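Friday night, late

Up past eleven again with the window open and the fan on, because May has decided to be July this year. My legs are sore in a way that is mostly pleasant. I finally did the whole loop today, Ultley out to the reservoir and back over the Dirnholm road, and I'm still a bit smug about it.

I'd been putting it off for weeks. First it was the rain, then the back tire, then a cold that wasn't even a proper cold. But I woke up at six this morning with the sun right in my face and thought, fine, go now before you talk yourself out of it! Two peanut butter sandwiches, one banana (squashed by mile four), the big water bottle and the old paper map with the coffee ring on it.

The first stretch is easy, all hedges and sleepy cows. After that comes the climb, and I had forgotten the climb. 987 feet doesn't sound like much when you read it off the sign at the top, but I walked the last bit, pushing the bike and muttering. A man going the other way on a very shiny bike said "nearly there" and I wasn't, not even close.

The top was worth it though. Wind all over the place, larks going crazy, and the whole valley laid out green with that one silly yellow field in it. I ate both sandwiches sitting on the wall and then had nothing left for lunch, so I can't say I planned it well.

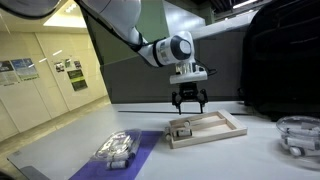
White arm, light wood tray, gray table.

Anyway, the way down! I'd been dreaming about that hill since the winter and it went by so fast I hardly got to enjoy it. I squeezed the brakes most of the way like a big chicken. There's a bend at the bottom with gravel all over it, and I took it at the speed of somebody carrying soup.

Stopped at the Thibodeau bakery, the one with the green door, and had a cinnamon roll and an iced coffee out on the bench. Then I went back in and had a second roll, because the lady was putting out a fresh tray and I'm only human. She told me the road past the mill is closed until the end of the month, so I had to go the long way around by the creek.

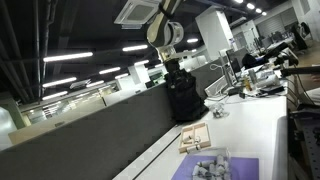 The creek path is lovely but bumpy, all roots, and my water bottle jumped out of its holder twice. I saw a heron, and a kid fishing with what looked like a broom handle. By the time I got to the bridge my hands were buzzing and I was singing to keep myself going (badly, and the same song over and over).

Home by four. 73 miles on the little computer, my longest ever by 19! I took a picture of the number and then lay on the kitchen floor for a while, which was nice and cool.

Things to do before the next one: get padded gloves, fix that bottle holder, bring more food than I think I need. Also sunscreen on the backs of my knees. They are the color of ham and I can't sit down without making a noise.

Bed now. Laundry tomorrow, and the tomatoes need tying up.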